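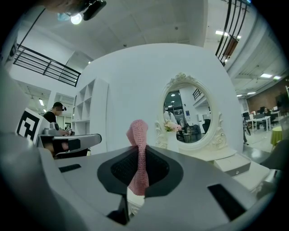
Pink knitted strip, standing up and curling over at the top

From: Brisa Tovar
To: Clulwood Families list
Subject: Re: Who gets Christmas, and does it have to go in writing?

Hi Wekesa, and hello everyone,

Wekesa Rweyemamu wrote:
> My ex and I have agreed most things about the children without
> solicitors, but we keep coming unstuck on holidays. Her mum wants
> them for the whole of the Christmas break, mine lives 40 miles the
> other way. Has anyone written up a parenting plan themselves? Did
> you bother getting it made official? I've been quoted 800 pounds
> to have one drafted and I'd sooner spend that on the kids.

We did ours at the kitchen table, Apolinar and I, over 4 very long evenings (and one more that ended with me sitting in the car with the radio on, so I don't count it). It never went near a court. That's suited us, but do get proper advice if you think either of you might go back on it, as a plan you've simply both signed isn't the same thing as an order.

For Christmas we stopped trying to share the day itself. The break gets split down the middle and we swap halves each year, with handover at 2 o'clock so whoever's driving isn't doing it in the dark. Grandparents come out of our own half. That was the big one for us! Before that my mother-in-law was more or less a third party to the talks, and everybody was cross by February half term.

Also write down the boring bits. Who keeps the passports, who pays for school shoes, how much notice for a trip abroad. We left out phone calls and had a daft row over it, so now it says any time before tea and they can ring either of us if they want to.

Yesenia Escobedo might be worth a message too - she and Zyanya's dad went to a mediator at Ibarra when they got stuck, and I think she said they only needed the one session for the holidays part. She'll know what it cost, I don't want to guess.

I can send you our plan with the names taken out if that's any use. It's two pages and the spelling is Apolinar's.

Brisa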